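Robot Manipulation Practical – Handout 4: Planning a pick in the simulated worktable

Version of 25 May 2022. Please bring it to the lab, on paper or on your laptop.

1. Before you start

In Handout 3 you moved the arm with the sliders only. Now you will write the motion as a short program. All groups work in the same Girirell world file, number 533, so the results can be compared. Do not save changes into the shared copy. Make your own copy first and put the name of your group in the file name. Last year two groups overwrote each other, and one afternoon of work was lost.

The files are on the Wudimero server, in the folder for week four. If the world opens without any objects on the table, the path to the object library is wrong. Correct it in the settings and load again.

2. The objects

For this exercise we use the bowl, the banana, the small cube, the SPAM can and the yellow mug. The plates and the crates are obstacles or targets, depending on the task. The mug is the most difficult, because of its handle, and it should be tried last.

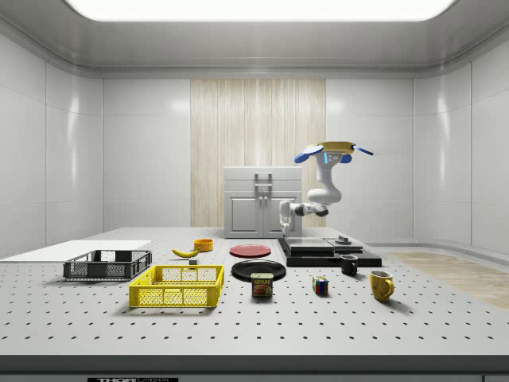 Figure 1. The Girirell world with the table objects and the arm.

Look at the distance between the front of the table and the back of it. A path which is safe for the cube can be bad for the bowl, for the bowl is further back and the arm must stretch in a different way. Students often plan one path and only exchange the target point. This works in a few cases, but please do not rely on it.

3. Approach from above

We divide each pick into four poses: home, pre-grasp, grasp and lift. In the pre-grasp pose the gripper points straight down and stays over the object. From there only the height should change. If your gripper also turns on the way down, you have probably given the target in the wrong coordinate system (see Camacho notes, chapter 2). 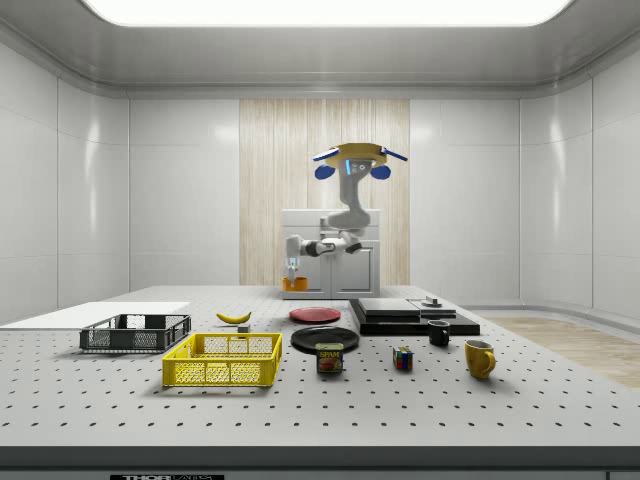
Figure 2. Gripper pointing down over the orange bowl.

For the bowl there is one more question. You can aim at the centre or at the rim. The fingers do not open wide enough for the whole bowl, so you must choose a point on the rim – and you must write in your report which point it was. For the cube the centre is fine.

Set the pre-grasp height to 30 mm over the top of the object. The simulator stops a run after 500 steps. When this happens, the log says "limit" and the run counts as failed, even if the object is already in the gripper.

4. Tasks

a) Write the four poses for the cube and run them until the lift is stable.
b) Do the same for the bowl, with a rim point of your choice.
c) Put the banana on the red plate. The can must not be touched.
d) Repeat task c) 20 times with the random start option, and note every failure with its reason.

Groups who finish early may try the yellow mug.

5. Report

Two pages are enough. Include the table of failures from task d) and one plot of the joint angles for the bowl. Upload the report to Flikau, one file per group. The best programs will be run again at the open day in July, so please write comments in your code which other people can understand.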